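Notebooks > Workplace > Crockery handling > Entries

2026-01-17
Trinity Nakamura

Started the day meaning to write up the sorting notes and ended up thinking about wrists instead, so this entry is mostly wrists.

For anyone reading who wasn't in on the start of it: the wash-up room at Nillden is getting an arm on the clean side, to lift plates and bowls off the belt and stack them. Mekine are building it. Our bit is the handling, meaning how a bowl gets picked up, which side of the rim you go for, when you let go. We're doing it all with the hand-held grippers on ordinary crockery at a table, and I've now done enough of it to have opinions.

First opinion: bowls are much harder than plates! I'd have said the opposite in October. A plate is low and you have to get under the lip, fine, but once you have it you have it. A bowl has a wall, and you can pinch the wall anywhere, and nearly every place you can pinch makes it want to swing. One finger inside and one outside is the grip I keep coming back to. With the big ones I like a second gripper coming in over the opposite side before anything goes anywhere. 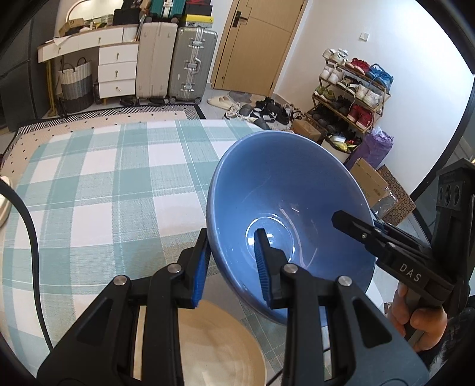

I went over to Nillden for the late shift last week and stood by the belt with a cup of tea trying not to be in the way. They put 2226 pieces through on that shift, going by the board, and 1020 of those were bowls. That's nearly half, and the plan as written gives bowls one paragraph. I've asked for that to be changed.

What I wanted to know was what the people on the clean side think will happen to their evening. Mixed, is the answer. One woman has had a bad wrist for years and would happily hand over stacking tomorrow (her words were stronger). The lad next to her likes stacking, because it's the only bit where you can chat, and he's worried he'll be moved to scraping, which is lonely and smells. I hadn't thought of that at all. We've been talking about stacking as the dull job nobody would miss, and for him it's the good job.

Also – and this should go to Mekine – the stackers are doing the inspecting as well. It isn't on any sheet. They feel for chips with a thumb as the bowl goes by and put the bad ones to one side without breaking off what they're saying. If the arm takes the stacking, who has the thumb? Sipos want a camera check further down the line, and maybe that'll do, but I'd like somebody from the shift to be in the room when it's decided. Stesenine kept a person on that spot when they changed over, and I want to ask them how it went before I argue for it too loudly.

Back to the table. Plates are behaving. I go in with the jaws wider than feels sensible, come down level and only then close. Spacing matters more than I allowed for: if the plate behind is too near, the far side gets crowded and I start tilting my hand to dodge it. A person on the belt would just nudge the neighbour along with a little finger. I've put "nudging" on the list of moves we need.
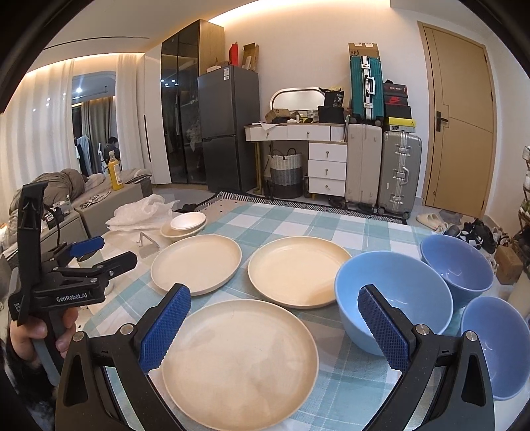
Jaws open either side of the nearest plate, two more plates behind, light blue bowls off to the right.

My own hand after 30 minutes of this is fairly grumpy, for what it's worth. It's the squeeze and hold that does it, much more than the lifting. Made me think about that woman's wrist again, and about eight-hour shifts. I'm going to swap hands halfway from now on and mark in the log which one I used, as I'm clumsier on the left and it'll show.

To do:
Write to Mekine about the chip checking, copy in Sipos.
Ask Nillden whether the rota after changeover has been drafted, and whether the shift has seen it.
More bowls, small ones next, inside-outside grip from both sides of the rim.
Find out if 2 people can work the table at once without getting their cables crossed. I think yes if we stand at the corners.
Ring Stesenine.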